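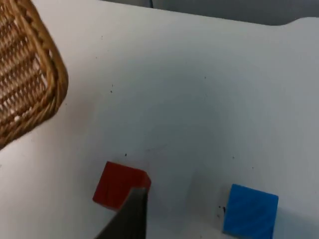 Figure 1. Tabletop with wicker basket and two cubes, one red and one blue.

## 3. Custody record timing in the Firngate files

Corrado Pagano and Lucero Llanos
Draft of 23 December 2023

### 3.1 Data

The county released 3645 arrest entries from the Firngate and Urrego stations. Each entry gives a time of arrest, a time of booking and, where a person was let go, a time of release. We dropped entries with no booking time, leaving 3476. Names were removed by the records office before release.

### 3.2 Method

Delay is booking time minus arrest time, in minutes. Entries that crossed midnight were corrected by hand, as the export from Lundeck stores date and time in separate columns and does not always advance the date. Llanos made the corrections and Pagano checked them against the printed log.

### 3.3 Results

The median delay at Firngate was 40 minutes. Urrego was slower in July, when its intake desk was closed and people were driven to Firngate for booking. Those entries still carry the Urrego station code. We kept the code as issued.

### 3.4 Limits

Arrest time is typed in by the officer and is often rounded. Release on bail and release without charge share code 2, so the two outcomes could not be separated. A request for the full code list is pending with the records office.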